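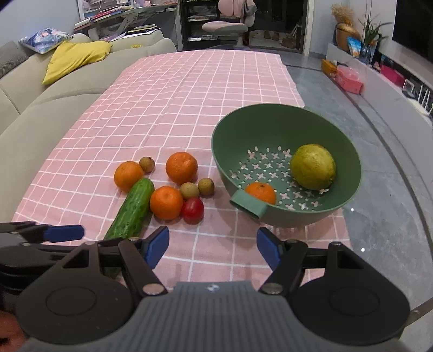 **Figure 1.** Mixed produce on a checked tablecloth, with a green colander bowl to the right.

## 3.2 Sorting and rinsing at home

Most of the households we visited in Baltcombe did not put shopping away directly. It went on the table first. Sixteen of the 26 spread at least part of it on a cloth, and the cloth mattered more than we expected going in. Plastic, cotton, old bedsheet in one case. Ayaaba's first round of notes calls this stage "the spread" and we kept the term.

The spread is short. A few minutes, sometimes less if kids are waiting. Fruit and vegetables get mixed together at this point even when they were bagged apart at the shop, and Figure 1 is typical in that sense: cucumber in among the oranges, longans and a cherry tomato close by. Large items tend to go down first. Small round ones fill the gaps, partly by rolling there. Participants mentioned longans and cherry tomatoes most often as things that "get away," and three households had a rule about keeping them off the table until a bowl was out.

The bowl is the second fixture. A colander was prefered over a solid bowl by almost everyone who rinsed before storing. Reasons given were practical: one dish to wash, no pouring off, can go straight from table to sink. Chiang noted that it was usually set down before sorting started and then not moved. Right-handed participants mostly put it on their right. We did not record handedness in the pilot, so no claim here beyond that.

What goes in the colander, what stays out? Less agreement. Tomatoes in, nearly always. Cucumbers split the group. Some rinsed them whole with everything else, others said a long cucumber tips the bowl or takes up the room, and washed it by hand under the tap. Oranges were the real disagreement:

- peeled anyway, so not rinsed
- rinsed because the knife goes through the skin
- rinsed only if for juice

Longans followed the oranges in most homes (shell comes off, why wash), with 2 exceptions. Both of these households served them in the shell to guests and wanted the dust off first. One participant, in the Siu building, was firm on this point and repeated it in the follow-up interview in November.

Order of sorting was coded by Wei and Lumenta separately, then compared. Differences were mainly about when a sort begins. Lumenta counted the first item touched, Wei the first item placed somewhere new. We went with Wei's rule. Under that rule people start with whatever is nearest the bowl, not whatever is most fragile, wich goes against the advice on the Hustton storage leaflet that several had on the fridge. Bruised tomatoes were the usual result people complained of, though we have no measure of this.

Cloth pattern came up too, unprompted. A grid makes it easier to see what's left, according to Ekpo's interviewees, and crumbs show less. Plain cloths were changed more often. Could be age of the cloth as much as pattern, we can't separate the two with this sample. Storage after rinsing is covered in 3.3.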